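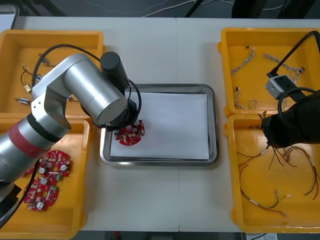 Werkstatt > Ordnung > Kleinteile sortieren

Gelbe Schalen und ein Bogen Papier

Ich hatte es mir ja schon lange vorgenommen, und am Samstag war es dann endlich so weit: Der große weiße Tisch ist jetzt der Sortiertisch! Seit dem Umzug standen 15 Kartons im Regal, alle mit "Elektrik, diverses" beschriftet (meine Handschrift, leider), und jedes Mal, wenn ich ein Kabel suchte, habe ich drei davon ausgekippt.

Die gelben Kunststoffschalen sind von Wetik und gefallen mir sehr, weil man auf der kräftigen Farbe auch dunkle Kabel gleich findet. Runde rote Platinen kommen in die eine, kurze Kabel mit Steckern in eine andere. In der Mitte steht die Edelstahlschale, mit weißem Papier ausgelegt - das habe ich mir bei meiner Großmutter abgeschaut, die hat so ihre Knöpfe sortiert.

Am meisten Geduld brauchen die kleinen Hubmagnete mit ihren dünnen schwarzen Kabeln und den weißen Steckerchen.

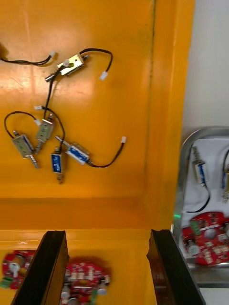 Man zieht an einem und hat gleich die ganze Verwandtschaft in der Hand. Ich nehme mir dafür inzwischen eine Kanne Tee und 20 Minuten Zeit, dann geht das ganz gemütlich. Nächste Woche sind die Schrauben dran, und davor graut mir schon ein bisschen.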